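I finally gave up on the big tomato plants this August. Two summers of split fruit and yellow leaves was plenty for me, so I pulled them out and put in the little cherry kind Bohumila Gajdoš had been pushing on me since spring (she gave me seven seedlings in yogurt cups and wouldn't hear a word about money!). They went into the bed by the Sevach fence, which gets sun until four or so, and I've been eating them straight off the vine ever since.

Anyway, on to the seed swap. Last year we ended up with a mountain of zucchini seed and hardly any beans, so if you grow beans of any sort, please let a few pods dry on the plant for us. Leave them until they rattle. Alžběta Hrnčiar is collecting envelopes again and she'd love it if you'd write the variety on the front, plus the year, in pen. Pencil rubs off in her shoebox and then we all get mystery squash. I planted a mystery squash in my front yard and it went over the mailbox and halfway to the neighbors' porch, so take this one seriously.

I'm saving lettuce seed for the first time, too. I let one plant bolt and it got taller than my grandson, all fluff and tiny yellow flowers. You rub the heads between your fingers over a bowl and blow off the chaff, and I'd do it outside if I were you. My kitchen still has fluff in it.

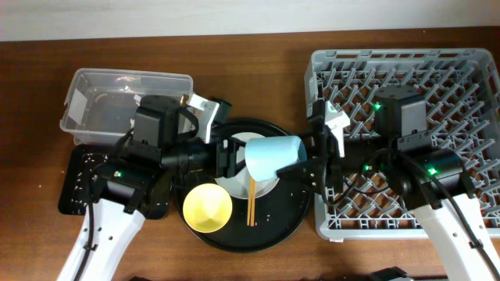 Basil is next on my list, if the frost holds off long enough for it to set seed.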